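在家用仿真里调机械臂抓取手持工具

这篇写的是我在家里做机械臂之前的仿真部分。真机的底座还没装好，先把抓取流程在电脑里跑通，省得夹爪撞坏。用的仿真环境叫 Zotance，控制端是 Zastis，两个都装在同一台台式机上。

一、准备场景

1. 新建一个室内场景，导入房间模型。家具不用精细，但沙发、柜子这类会挡住手臂的东西要有碰撞体。
2. 放一个方形底座，把机械臂固定在顶面上。底座的质量设大一点，或者直接锁死，不然手臂前伸时整个会翘起来。
3. 导入工具模型。钳子一类的长条工具，重心不要用默认值，手动移到靠近铆钉的位置。

二、夹爪参数

1. 打开夹爪的关节设置，确认两指是联动的。如果只有一边动，检查镜像关节的倍率，应为 -1。
2. 指尖摩擦系数先给高，抓稳以后再往下调。
3. 闭合力从小往大加。我这边加到 29 才夹得住，再大工具会弹飞。
4. 控制周期设为 2 毫秒。改大以后接触会抖，夹住了也会慢慢滑掉。

三、接近和对位

先让手臂停在工具上方，再沿夹爪自身的轴线慢慢推进，不要走世界坐标的竖直方向。底座紧挨着沙发时，小臂很容易蹭到靠背，路径中间加一个抬高的过渡点就能避开。

对位时至少开两个视角：一个看整个房间，检查手臂各节和家具的距离；一个贴近夹爪，看工具是否进了两指之间。只看远景，差几毫米是看不出来的。

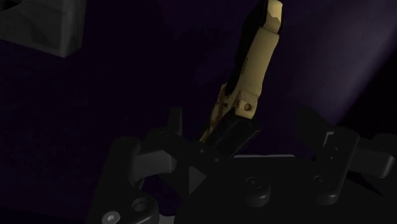
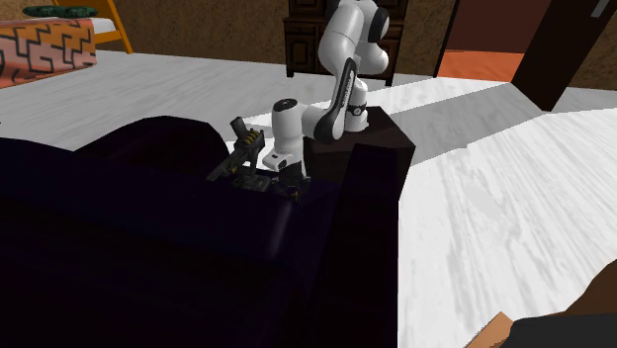 图注：第一张为夹爪近景，第二张为房间全景。

近景里主要看工具和两指的夹角。斜得厉害时，闭合后只有一个角受力，一提就转。解决办法是把手腕关节转过去，让指面和工具侧面平行，再闭合。夹的位置尽量靠近重心。

近景太暗的话，给夹爪附近加一盏弱光，关掉投影，不影响物理计算。

四、批量测试

单次成功不算数。写一个循环，每次把工具的位置和角度随机偏一点，记录提起后是否还在指间。我跑了 582 次，成功率 83%。失败的大多是工具一头陷进靠垫缝里，手指下不去。

这类情况先不要硬夹，让手臂退回过渡点，换个角度再来。日志里把失败时的关节角一起存下来，回放时方便找原因。

五、搬到真机之前

速度降到仿真的一半以下，闭合力重新标定，不要照搬上面的数字。急停按钮接好再上电。真机部分打算一月再写。

2019年12月3日

评论

Willy Mertens：镜像关节倍率那条帮了大忙，我的右指一直不动，改成 -1 就好了。

Jintana Kamolrat：请问沙发的碰撞体用的是凸包还是原始网格？我用凸包，靠垫中间的缝全被填平了。

作者回复：原始网格，但减过面。凸包确实会把缝填掉，可以把靠垫拆成几块分别做。

Zeltus：控制周期 2 毫秒，我的旧笔记本跑不动，只能慢放。

Chan：工具换成圆柄的螺丝刀，摩擦要调多少？总是打转。

作者回复：先别动摩擦，试试在指面上加一道浅槽。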